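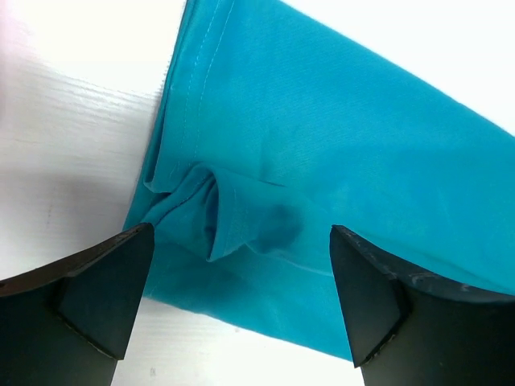 Manteles, servilletas y la manía de guardar lo bueno

Llevo todo mayo vaciando el armario del pasillo y tengo que contarlo en alguna parte, porque en casa ya no me escucha nadie. La cosa empezó buscando una funda de almohada. Tres tardes después tenía el sofá enterrado en ropa de casa y a mi hija preguntando si nos mudábamos.

Mi madre guardaba lo bueno. Supongo que la vuestra también (y si no, qué suerte). Había un mantel para Navidad, otro para las visitas y otro que no se sacaba jamás, por si acaso. ¿Por si acaso qué? Pues no lo sé, porque heredé el mantel con las marcas del doblez tan metidas que parecían pintadas. Lo he lavado, lo he planchado con vapor, lo he dejado colgado dos noches, y ahí siguen. He decidido que me gustan.

El caso es que yo me reía mucho de ella y resulta que he hecho lo mismo. Encontré unas servilletas que me regaló Sandrine Rolland cuando dejamos el piso compartido, ¡con la cinta puesta todavía! Tengo ya 50 años, a ver a qué estoy esperando. Le mandé un mensaje para confesárselo y me contestó que ella tiene sin estrenar la sopera que le di yo. Así que empatadas.

Desde entonces comemos con servilleta de tela entre semana. Lentejas, tortilla, lo que toque. Al principio nos daba un poco de apuro mancharlas, sobre todo con el tomate, y mi marido se limpiaba con un trozo de papel de cocina a escondidas. Ya se le ha pasado. Van a la lavadora con las toallas y punto. Las de lino las plancho cuando tengo ganas, o sea, poco.

Lo de las manchas lo llevo regular, eso sí. Con el vino tinto me funciona el agua con gas si llego pronto. Con la grasa, jabón de lavar los platos y frotar con los dedos antes de meterlo en agua. Con la cúrcuma me rindo: ponedlo al sol y rezad. Ademir Macedo, el de la mercería de mi calle, me vendió un quitamanchas que huele a piscina y que todavía no me he atrevido a usar con nada que me importe.

También he tirado cosas, no creáis. Bueno, tirar no: las sábanas gastadas las he cortado para trapos y me han salido 14, que es una barbaridad de trapos. Una bajera de 80 que no le vale a ninguna cama de esta casa se la ha quedado mi cuñada para la litera del pueblo. Y el mantel de hule de las cerezas se queda, aunque está cuarteado por una esquina, porque en ese mantel hice yo los deberes de toda la primaria.

Me falta la balda de arriba. Hay una bolsa atada con un nudo que no recuerdo haber hecho y una colcha de ganchillo que pesa como un muerto. Si alguien sabe cómo se lava eso sin que se deforme, que me lo deje en los comentarios, por favor, que la bañera me da miedo.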